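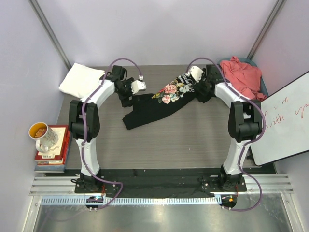
Morning, before seven

Awake early again. Dark until quite late now that we're well into October, and the kitchen was cold enough that I put the oven on and left the door open while the kettle boiled. Porridge. Finished the end of the milk.

The car has to go to Moen's today. The noise from the front left has been getting worse since I drove back from Drerncombe in the rain, and yesterday it did it the whole way down the hill and not only on the bends. I rang them last thing and Edvin Sæther said bring it in when they open and he'd try to look at it before lunch. He asked whether it was a knock or a grind. I said a knock, then thought about it all evening and decided it was a grind.

Washing to sort out as well. I want the black top with the roses for Roswitha's supper, and if that isn't ready it will have to be the grey jumper with the pulled cuff.

Late morning, Asbridge

Left the car and walked into town. Moen's is at the far end of the industrial estate and there is no pavement for the last bit, so you go along the verge and hope. Got to the library with wet feet.

Read the paper, then went up to the local history room because it was warm and I had time to fill. Nuria Echevarría was on the desk. She remembered me asking about the old railway halt at Paltirham in the spring and had put a folder aside, which I had forgotten about completely. Mostly timetables and a few letters complaining about the timetables. One man wrote every winter to say the waiting room fire hadn't been lit. The railway wrote back each time and said it would be looked into. The last of his letters is in a much shakier hand and says the same thing.

There's a plan of the station too, and it shows the platform on the other side of the line from where I always thought it was. So the bank I've been calling the platform for years is just a bank. Must tell Wael, who has had the same idea as me, probably because I told him.

Edvin rang while I was still up there and I had to go out on the stairs. It is the wheel bearing. He also wants to do the brake pads on that side and the other to match. It comes to over £200 with the labour. I said go ahead. I don't see what else I could have said, with the nearest bus stopping a mile and a half short of the house.

Cheese roll from the bakery and ate it in the churchyard. Rain held off.

Afternoon

Car ready at half past three. Edvin showed me the old bearing and turned it in his fingers so I could hear it. A grind. He didn't say anything about it and nor did I.

It's a different car to drive. I had got so used to turning the radio up that I'd forgotten I was doing it. Came home the long way by Drerncombe to see if the noise came back, and it didn't. The ford was up, though not over the marker, and somebody has at last cut the hedge at the crossroads so you can see what's coming from the left.

Stopped at the farm for pears. They sell them in bags from a table at the gate, money in the tin. They are hard as stones now but Roswitha says to keep them in a drawer and look at them every morning, because they go from not ready to too late in a day. Paid with a note and left the change.

Rest of the washing dealt with. Rang the chimney sweep and got his machine.

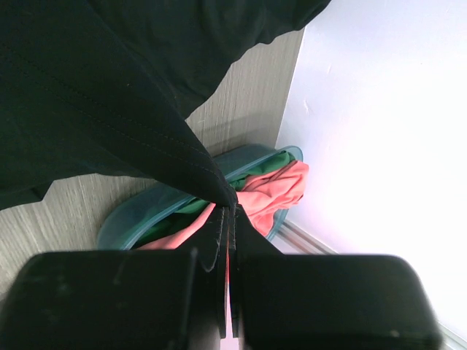

Evening

Supper at Roswitha's. Valter Løken was there, back from two months at his sister's, very brown and full of complaints about the ferry. Wael came late from work and ate standing up for the first few minutes until Roswitha made him sit down. Soup, then a potato thing with caraway, then plum cake. I took a bottle and some of the pears, with a warning.

Told Wael about the platform. He didn't believe me and drew it on the back of an envelope to prove it, and then Valter, who is older than any of us, said of course it was on the far side, he used to stand on it. I asked why he had never mentioned it. He said it had never come up.

Valter also remembers the waiting room, and says it was the coldest room he has ever been in. I'll copy out one of the letters for him next time I'm in the library.

We talked a bit about the hall roof and whether to go together on a load of logs. Roswitha wants 100 kilos of the kiln-dried to start her off and the rest ordinary. I said I'd ring the man.

Home just after eleven — no noise from the wheel, and a fox on the lane by the chapel. Put the pears in the drawer.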